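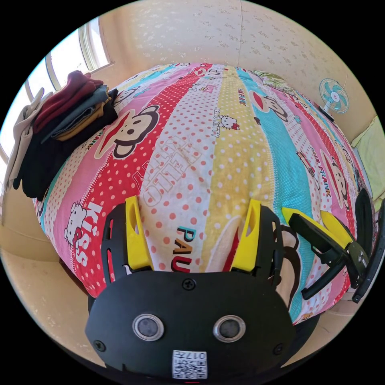

A bed with a brightly striped comforter.

About Plidau

Plidau is a small bedding company owned by Firdevs Akbulut and Romain Boyer. We sell comforters, duvet covers, pillowcases and blankets to homes, guesthouses and summer camps.

Firdevs started the business after 14 years as a buyer for Trendik. Romain joined the following July and runs the warehouse and the repair desk. We have a staff of nine.

Most of our covers are sewn in Cáceres by a family workshop we have used from the beginning. Plain sheets come from Calis. We carry roughly 400 items, and all of them can be ordered singly.

Repairs
We mend seams, zippers and ties on anything we sold, at any age. You pay the postage to us and we pay it back to you. Please wash the item first.

Trade orders
Guesthouses and camps ordering 70 pieces or more get the trade price. Name labels can be sewn in for orders over 100.

Visiting
The shop counter is open mornings only. We close for stocktaking on 13th May and no parcels go out that day.

Contact us by phone or with the form on this site.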